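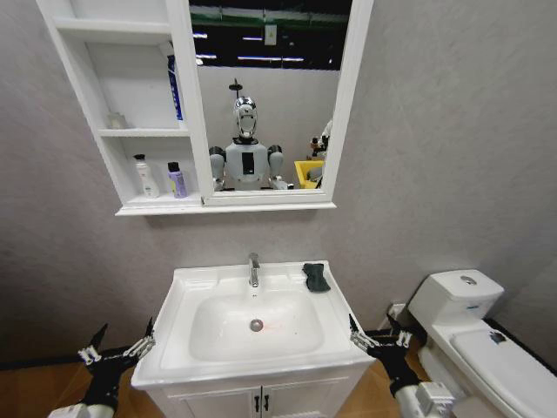
Sink wiping setup, seen from the robot's head. Green sponge at the right rear corner of the vanity, reddish marks beside the drain.

How to Test Whether a Robot Can Clean a Bathroom Sink

By Szu-yu Lui
29/06/2021

People ask us all the time if a robot can clean a bathroom yet. The short answer is that it can do parts of the job, slowly, if the room is set up the same way each time. The longer answer depends on what you mean by clean, and that is what this page is for. It covers how to set up one small chore, wiping out a sink, and how to score it so that the number means something to a person who has never seen your robot.

The method comes from the Casenby chore list, which Shih-chieh Su and I put together in February. It should work with any two-arm robot that has simple grippers and a camera on the head.

What you need

A vanity with a basin, fixed to the floor or wall
A folding sponge or cloth, plus spares of the same kind
Something washable for making marks (we use Wunetti face paint, red)
A plain timer
A paper score sheet
A person at the stop button for every run

Step 1. Build a real corner

Use a full-size vanity. A basin sitting on a workbench is easier to reach into, and your results won't carry over to a house. Put a toilet beside it if you can. Arms that have plenty of open space on both sides learn to swing wide, and in most bathrooms there's something in the way.

Hang a cabinet or shelf over the sink and put a few ordinary bottles on it. They don't take part in the chore, but they count against the robot if it knocks them down.

Decide early if you want a mirror. We do, because houses have them. A mirror shows the robot its own body and a good part of the room behind it, including ceiling lights and anything bright that happens to be standing there. Some vision software treats those reflections as real objects. If yours does, you want to find out at this stage. Run half your tests with the mirror covered by a sheet of paper and compare.

Step 2. Set the start position

The robot faces the vanity with its hands open and short of the basin, one to each side. Mark the wheel or foot positions on the floor with tape. For the first round, keep to the same spot. For the second round, shift the robot a hand's width left or right between runs.

Fold the sponge and leave it on the rear corner of the countertop. The back corner is harder than the front one. The faucet is close by, and the fingers have to come down past the raised edge of the basin without tipping it in. Beginners put the sponge flat in the middle of the front edge and get a very good pickup rate that tells them nothing.

Step 3. Make the marks

Dab the paint on the bottom of the basin next to the drain. Keep the dabs small. Let them dry for 20 minutes. Fresh paint comes off with one pass of nearly anything, and dried toothpaste, which is what people have in their sinks, does not.

Dampen the sponge before each run and squeeze it out by hand. Turning on the faucet is a separate chore and gets its own sheet.

Step 4. Run it

Start the timer when the arms first move. Stop it when the sponge has been put back and both hands are clear of the countertop, or at 300 seconds, whichever comes first. Don't talk to the robot operator during a run. Don't straighten the sponge.

If the sponge falls to the floor, the run is over. Write down where it landed.

Step 5. Score it

Each run gets one point for each of these:

Sponge picked up
Sponge touches the marks
Marks gone, checked by rubbing with a white tissue
Nothing else moved or knocked over
Sponge put back on the countertop

Record the time separately. Do not fold it into the score. A slow run that leaves a clean sink is still useful to someone, and you'll want to see the two numbers apart.

What our scores looked like

We did 200 runs on the Renda arm software over several weeks. The robot picked up the sponge in most of them. It got all five points in 135. Shih-chieh did the same job by hand for comparison and was finished before the robot had a good hold on the sponge.

Most lost points came from the third line. The arm would wipe in a neat path and leave a streak against the rim of the drain, where the surface dips and the sponge rides over it. Pressing harder fixed some of these and folded the sponge under in others. We now ask for two passes from different directions, and it helps a little.

The next most common trouble was the put-back. A damp sponge sticks to rubber tips. The hand opens, the sponge stays on one finger, and the arm carries it off. A small shake before the arm moves away takes care of it.

So can it do the chore?

One basin, one sponge, known marks: yes, more often than not. Hair in the drain, a ring around the faucet base, or a bottle left standing in the basin: we haven't got scores worth printing. The toilet is next on the list, starting with the lid and tank. Caron cloths are on order for that, as the sponges we have are too thick to follow the curve of the seat.

Blank score sheets are at the front desk. Please write the sponge type at the top.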